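Retour de Flimmont, ou l'intime au kilomètre

Je suis donc allé voir l'exposition de portraits dont tout le monde me parle depuis mars. Une heure et demie de train, un sandwich médiocre, et cinq salles repeintes en gris pour l'occasion à la galerie Altska, à Flimmont. J'y allais de mauvaise humeur, autant le dire tout de suite, mais je m'étais promis de regarder avant de râler.

Le principe tient en une phrase : 51 inconnus photographiés chez eux, de nuit, au flash, à côté de l'objet qu'ils sauveraient d'un incendie. Le texte d'entrée parle de « cartographie sensible de l'attachement ». Je l'ai relu deux fois et je ne sais toujours pas ce qu'on cartographie. Des gens qui tiennent une théière, oui. Une boîte à chaussures, une guitare, un chat (le chat est très bien).

Le procédé n'est pas idiot. Il a même donné de belles choses ailleurs, chez des photographes qui restaient assez longtemps pour qu'on oublie l'appareil. Mais ici, tout le monde pose de la même façon, bras un peu raides, regard dans l'objectif, et au bout de la deuxième salle on a compris le truc. On ne regarde plus les visages, on cherche l'objet. Je me suis surpris à le faire et ça m'a agacé contre moi autant que contre l'accrochage. 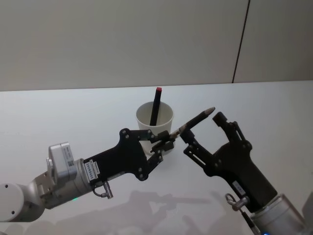
Vient ensuite la question des légendes. Chaque portrait est accompagné d'un petit texte à la première personne, censé rapporter les mots du modèle. Or ils ont tous la même voix. Un retraité, une lycéenne et un boulanger qui font exactement les mêmes phrases, avec le même point-virgule au même endroit, je demande à voir les enregistrements. Qu'on réécrive, pourquoi pas -- mais alors qu'on le signe.

J'ai quand même aimé deux images. Dans la troisième salle, une femme tourne presque le dos et on ne voit de son objet qu'un bout de tissu. Je suis resté longtemps devant. La photo ne me demandait rien, et je n'avais aucune envie de lire le cartel. L'autre est un portrait d'adolescent aux mains vides, dans un couloir mal éclairé. Je ne sais pas s'il a refusé de jouer le jeu ou si c'était prévu. J'espère la première hypothèse.

Pour les tirages, rien à dire, ils sont superbes. De grands formats mats, des noirs profonds, un encadrement très sobre. C'est d'ailleurs un peu le problème : avec une telle qualité, n'importe quelle cuisine devient grave. Accrochez mon évier à cette taille et vous lui trouverez une mélancolie.

Le livre, publié chez Van Rooij, coûte 90 euros. Je l'ai feuilleté debout près de la caisse. Il reprend la série complète, dans un ordre différent et sans les légendes, et les portraits y respirent nettement mieux. À 18 euros j'aurais craqué. À ce prix-là, j'ai pris une carte postale, celle du chat.

On me dira que la série a reçu le prix Plolov et que le public pleure devant. Je n'ai vu personne pleurer, mais j'y étais à l'heure du déjeuner. Si vous y allez, commencez par la troisième salle et laissez la feuille de salle à l'accueil. Et vérifiez les horaires du retour, moi j'ai attendu quarante minutes sur le quai.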